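What a rental kit has to survive

27 Apr 2024 · 2 min read · 14 shares · 3 comments

Forness rents flat-pack shelving and basic household equipment to tenants on short leases. Its operations manager, who asked not to be named, spends most of the working week on one question: what condition things are in when they come back.

"The rental price is easy to set," the manager said. "The write-off rate is where you lose money. We budget for a fixed number of cycles per item, and if an item misses that number, the margin is gone."

The company plans on 60 cycles for a shelf upright and 200 for a steel bracket. Fasteners are treated as consumables and replaced after every return.
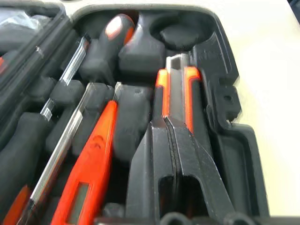
Jekora, which supplies the brackets, takes the view that 200 is conservative and that the plating fails long before the steel does. The manager accepts the point about plating but has kept the figure. "A bracket with worn plating still holds the load. The tenant sees the wear and asks for a discount. For our purposes that bracket is finished."

Returns are inspected at a depot in Sorkavell. Each item is graded on a scale with four steps, and the lowest two go to repair or scrap. Until March the grading was done on paper, and the sheets were entered at the end of each shift.
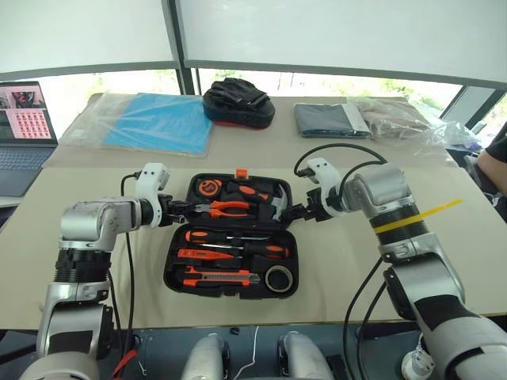 Moving the grades to a handheld terminal cut the delay between return and restocking to 2 days. It also exposed a problem with the grades themselves. "Two inspectors would look at the same upright and disagree by a full step," the manager said. "On paper we never compared them." 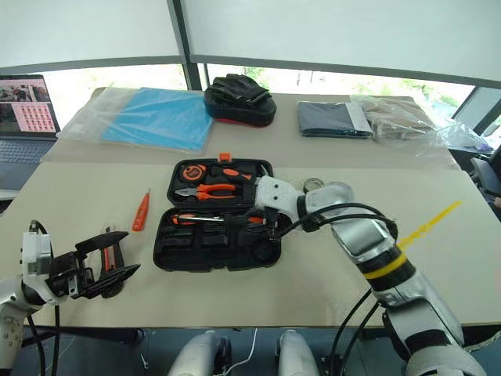
The deposit is the other control. Forness charges 500 per household, refunded by line item, and most disputes concern parts that were never packed. The manager favors storage where each part has its own recess, as in a molded tool case, so that an empty slot is visible as soon as the lid is open. Shelving does not fit that model. The current answer is a printed outline on the inside of the carton, which Gyamfi produces in a single color.

"It works for brackets," the manager said. "For uprights we still weigh the box."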